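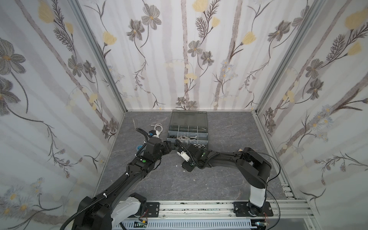
The Slow Taper

Coming off an antidepressant is supposed to be the easy part. For a lot of people it's the hardest thing they do all year.

Vibeke Hafstein kept the last pill in an egg cup on the windowsill for nine days. She'd been on venlafaxine since her second kid was born. Six years, give or take a summer. Her doctor had said two weeks: half dose for one, then every other day, then done. She was done on a Friday. By Sunday night she was lying on the bathroom tile with her cheek against the tub because the tub was cold and didn't move.

"Everything else moved," she says. "I'd turn my eyes and the room would come after them. A beat late."

She calls them zaps. So does pretty much everyone who gets them. A flick, a jolt, a sort of electrical hiccup behind the eyes, often set off by looking sideways. Doctors didn't have a good word for it so the patients' word stuck, and you'll now find "brain zaps" in journal papers, in quotation marks the first few times and then without.

She called the clinic Monday. The nurse asked if she'd been feeling low before the weekend. She had not. She'd been feeling fine, that was the point of stopping. The nurse said it sounded like the depression coming back.

So she took the pill in the egg cup. Four hours later she was making pancakes.

That detail, the four hours, matters more than it looks. Depression doesn't generally lift between breakfast and lunch. A relapse tends to creep, weeks of it, and treatment takes weeks to bite. Withdrawal hits within days of a change in dose and goes away fast when the drug goes back in. Two clocks. If you know about them you can often tell one thing from the other. Plenty of people have been told they relapsed when what they had was a chemistry problem with a short fuse, and the price of the mistake is years. You conclude you can't live without the stuff. You stop asking.

What's going on in there

Short version, and pharmacologists will wince.

SSRIs and SNRIs block the pump that vacuums serotonin back up after a nerve cell lets it go (the SNRIs do it for norepinephrine too). More of it hangs around in the gap. The brain notices. Over weeks and months it adjusts: some receptors turn themselves down, others get pulled in off the surface of the cell, whole circuits re-trim. Nobody has the full list. Then you take the blocker away and the adjustments are all still there, tuned for a drug that isn't.

How bad it gets depends on a few things. How long you've been on it. How much. How quick you stop. And half-life, the time your body takes to clear half of what's in there. Fluoxetine hangs around for days, and what the liver turns it into hangs around longer still, a week or more. It sort of tapers itself. Paroxetine goes in about a day. Venlafaxine in hours, which is why someone who sleeps late and misses the morning capsule may be queasy by dinner.

None of this is addiction in the way most folks mean it. No craving, no chasing a high, nobody's pawning a guitar for sertraline. The body got used to something. It does that with blood pressure pills too. But the word "dependence" got fenced off for other drugs a long time ago, and in the nineties the phrase "discontinuation syndrome" came in to fill the hole. It's a soft phrase. Sounds like something that happens to a line of dinnerware.

The curve

Troels Ragnarsson draws it on whatever's there. For me it was the back of a parking receipt.

He's a hospital pharmacist, has been for most of his working life, and for the last few years he's run a small tapering clinic two mornings a week out of a room that used to be for records. He draws an L-shape for the axes. Dose along the bottom, and up the side how much of the serotonin pump is blocked. Then the line. You'd expect a ramp. It's a cliff with a plateau on top: shoots up steep from zero, bends over hard, then runs nearly flat.

"Everybody's trained on the flat part," he says, tapping. "Full dose, double dose, not a lot of difference up here. So you think, fine, cut it in half. And you cut in half and the patient's ok! Cut it in half again, mostly ok. Then you go from the smallest tablet to nothing. And you've walked them off this."

He taps the cliff.

The smallest tablet they make, in other words, isn't a small dose. At the lowest strength on the pharmacy shelf most of these drugs still block well over half of the pumps. The step from there to zero is the biggest step in the whole taper and it's the one done last, in one go, by someone who's been told they're nearly home.

What you want is even steps down the side of the graph, not along the bottom. Which means cuts that get smaller and smaller as you go. Ten percent of whatever you took last month, say, and then ten percent of that. Hyperbolic tapering is the name, after the shape of the curve. It ends in amounts so little you'd have trouble seeing them on a spoon.

Ragnarsson has seen 668 people through the clinic. He's careful about that number. It isn't a trial, there's no control group, people who come to a tapering clinic are people who've already had trouble. He won't give me a success rate. I asked three times. He'll say that most of them got lower than they'd managed before and that a fair few decided partway down to stay put, at a third of the old dose or a tenth, and he counts that as a decent result. Some went back up. Some had been ill all along and needed the drug, and found that out slowly and safely and not in an emergency room.

Nail files, syringes, beads

So how do you take a tenth of a tablet?

Badly, mostly. People have been doing this at the kitchen counter for years. They shave tablets with a nail file and weigh the crumbs on a jeweler's scale. They open capsules and count the beads. Hafstein was a bead person. Her capsules held tiny white coated grains, and on her second try at quitting she sat up after the kids were in bed with a black saucer and a sewing needle and took some out. A few more every week. She had a notebook. She was frightened of sneezing.

"It's a ridiculous thing to be doing as an adult woman with a mortgage," she says. "It also worked better than what the doctor told me."

It has problems. Beads aren't all one size, and the count in one capsule doesn't match the count in the next. Coated or slow-release tablets shouldn't be cut or crushed at all, you can wreck the thing that makes them slow. Kitchen scales lie at the low end. Liquids are better where they exist. Several of the common drugs come as a liquid and you measure it with an oral syringe, but a prescriber has to know to ask and an insurer has to agree to pay, and it can cost a lot more then the same drug in a tablet. A compounding pharmacy will make up odd strengths. That's often cash.

Ragnarsson mostly uses liquids. When there's no liquid he gets capsules compounded. He does not recommend the nail file but he's stopped lecturing people about it, they come in having done it for months already and they're often very good at it.

The long argument

How common is this? Depends who you ask, and how, and who they asked.

Old drug company trials made it look rare and mild. Those trials were short. Eight weeks, twelve weeks. Most people in real life are on for years. Later reviews put it at more than half of everyone who stops, and critics said those leaned too hard on online surveys, where the people with a bad time are the ones who fill in the form. Newer pooled analyses, which subtract the people who get symptoms coming off a placebo (they do, it's a real effect), landed a good deal lower. Then the critics of the critics pointed out those were mostly short-term users again. Round it goes.

There's something close to agreement on a few points. It happens. Most people who get it get a fairly mild case that's over in a couple weeks. A minority get something severe, and for a smaller group it lasts months, sometimes many months. No one can say ahead of time with much confidence who'll be in that group. Past trouble from missed doses is the best clue going.

Guidelines have shifted, in some countries a lot. Slower, smaller, go by how the person feels. What hasn't kept up is the fifteen-minute appointment. Starting one of these drugs takes a signature. Stopping properly can take a year and a dozen check-ins, and very few clinics have anyone whose job that is. Ragnarsson's waiting list was closed in August. He reopened it, and it's filling.

There's a worry on the other side and it ought to be said plain. Some psychiatrists think all the talk of withdrawal is scaring people off drugs that would keep them alive. They've a point. Severe depression kills. Relapse after stopping is real, it's common in people with several past episodes, and a slow taper doesn't make it vanish. Ragnarsson turns people down. Or asks them to wait: not in the middle of a divorce, not the month of the house move, not with winter coming if winters are bad. He makes everybody name one other person who'll notice if they go strange.

And don't stop cold after reading a magazine. Anyone thinking of it should talk to whoever prescribes, take the graph along if it helps.

Where she is now

Hafstein's third try took fourteen months. Liquid for the first part, then compounded capsules that arrived in a padded envelope and looked, she says, exactly like nothing. She held at one dose the whole of a spring when her mother was sick. She went back up once, for ten days, and was furious about it.

The zaps came a few times, faint. She got weepy at a car commercial. She had dreams so detailed that she'd wake up tired from the plot. Near the bottom, at doses her first doctor would've called homeopathic, she had two bad weeks, worse than anything in the months before. She'd seen the graph by then. She knew where on the cliff she was.

She's been off since last fall. Some days are flat. She isn't sure if that's her, or age, or Tuesday. She doesn't say the drug was a mistake, she's pretty firm on that, it got her through the year after the baby and she'd take it again.

She does still look sideways now and then, quick, at a red light or in the line at the pharmacy. Just checking.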